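Short fiction: The Last Bus Out of Grudwood
Posted in January, by the night desk

The bus was late. Of course it was. She stood under the shelter at Grudwood with one glove on and the other God knows where, and read the timetable for the fifth time. Hornen, 9:35. Steinbach, no service after dark. Somebody had scratched a heart over the Steinbach part.

Her mother's house key in her pocket. Cold. Heavier than a key ought to be.

She had sold it that morning. The house, not the key. Two signatures, a cup of bad coffee, a man with a nice pen. He'd asked for all the keys and she had put four on the desk and kept the fifth. No idea why. Her hand just closed.

Headlights. No, a truck. It went by and threw slush at her shoes.

2,000 people in Grudwood when she was a kid, and every one of them knew what was in her lunch. Now there was a sign at the edge of town that said 2,137, so it had grown, so somebody must like it. The bakery was gone though. The Verari was still there, the movie theater, with half its letters out. ERA, it said. She'd had her first kiss behind it and her first cigarette and they had both made her feel sick.

The driver wouldn't remember her. She practiced anyway. Hi. One way to Hornen. No, one way. No bags.

What did you do with a key. You could mail it. You could drop it in the creek like someone in a song. You could walk back up the hill right now, eleven minutes if you didn't stop, and let yourself in, and stand in the kitchen with the lights off, listning to the fridge. It would still be her kitchen until Tuesday. Technically.

She thought about the dent in the doorframe. About the smell in the hall closet, wool and shoe polish. Whether the new people would paint. They would paint.

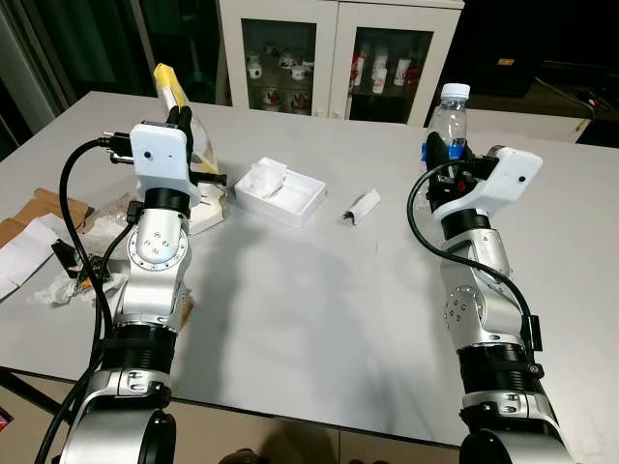 9:50. Nothing. Her toes had quit on her.

Then the lights came round the bend by the feed store, high up and yellow, and the brakes did that long complaining noise, and the doors folded open. Warm air. A radio going low.

"Hornen?" the driver said.

She had the fare in one hand and the key in the other. She looked up the hill. One window was lit up there, and it wasn't hers, it was the neighbor's, it had allways been the neighbor's.

"Is there another one tonight?"

"Nope. This is it."

"Okay," she said. "Okay. Hang on." And she stood there with her foot on the step, letting all the heat out.

Comments (3)

mossyback: ok but does she get ON

windowseat35: The closet smell got me. Had to call my sister.

R.: "Her hand just closed." Yes. Also you spelled listening wrong, sorry, loved it

Contact | Copyright the author, please ask before reposting | Back to top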